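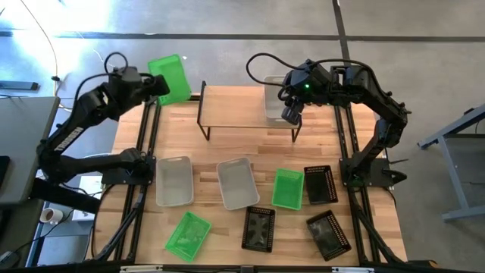
Baskets and trays out on the bench, little shelf at the back.

Sorting baskets — your questions

Which ones do I need?
Small bits, go solid. Anything that wants air, slotted. Mix them if you like, most people do.

Do you sell singles?
No, packs of 3, one colour per pack. Ask Rangi Nepia at the Jokcombe shop if you want a mixed lot, he can sometimes split them.

Will they stack?
Same sort inside same sort, when empty. Not full ones pls, the rims aren't made for it.
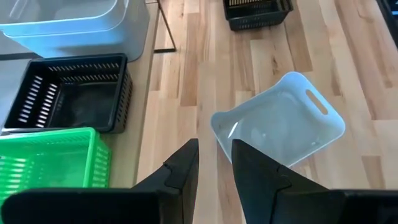
Also don't stack them wet, they stick together and you'll be there all morning prising them apart.

How do I clean them?
Warm water, washing up liquid, old toothbrush for the slots. No bleach. Dishwasher — top rack only, and at your own risk.

Is the shelf included?
Sold seperately, code 126. Comes flat, legs screw on.

Can I return them?
Yes if unused. Bring the recipt to Wandelstead or Jokcombe. Bigger orders (over 2,000 pieces) go through Bohdana Melnychuk, ext 328.

When are greens back in?
May, we hope.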